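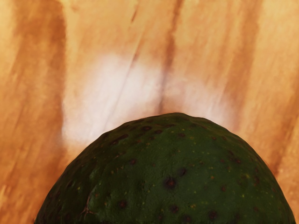 1/ Monday, open afternoon at Hudari. They build fruit handling software and let people in once a year, in January. I went for the simulation part. The avocado on the wood surface is one of their rendered ones.

2/ The group was 11 people, mostly from packing houses. We signed in at the Grastport entrance and got a badge and a pair of shoe covers. Nothing needed shoe covers where we went.

3/ Sơn Doãn ran the demo. He works on the grasp planner, the part that decides where to put the fingers. It is called Prustasier. He started with the fruit models and spent more time on them than on the arm.

4/ The avocado model has bumpy skin, brown spots, tiny pale flecks and a thin forked scratch on the dark side. I asked if the planner needs all that. He said the camera network does. Train it on clean green shapes and it does badly on fruit from a real box.

5/ They have 427 fruit models at the moment. Avocados are the biggest group. Mangoes are next and he is not happy with the mangoes.

6/ Someone asked about the bright glare on the wood right behind the fruit. It's set that way. Lights move between runs, and some runs put the highlight right up against the edge of the fruit so the outline is harder to find.

7/ Then we watched a batch run on the wall screen. 2654 simulated picks, sped up. Most of it is a counter going up. You can stop on any failed pick and look at it from the wrist camera, and we did that for a good 20 minutes.

8/ Most of the failures we opened were the same kind: fingers came down a little off center and the fruit rolled. One was a finger going through the table — a bug, he wrote it down.

9/ After that, the real arm, in the room they call Hầu. It moved 4 avocados from a tray to a crate. Slow. One took two tries. No bruises I could see, but I'm no judge of that through a green skin.

10/ A packer from our group asked for the price per lane. No answer yet. She also asked if it can tell ripe from unripe by touch. Also no, they sort by camera before the pick.

11/ Coffee was fine. Parking is behind the building, use the second gate, the first one is for trucks. Sơn said slides will go out to everyone who signed in. I'll post the part about lighting when I get them.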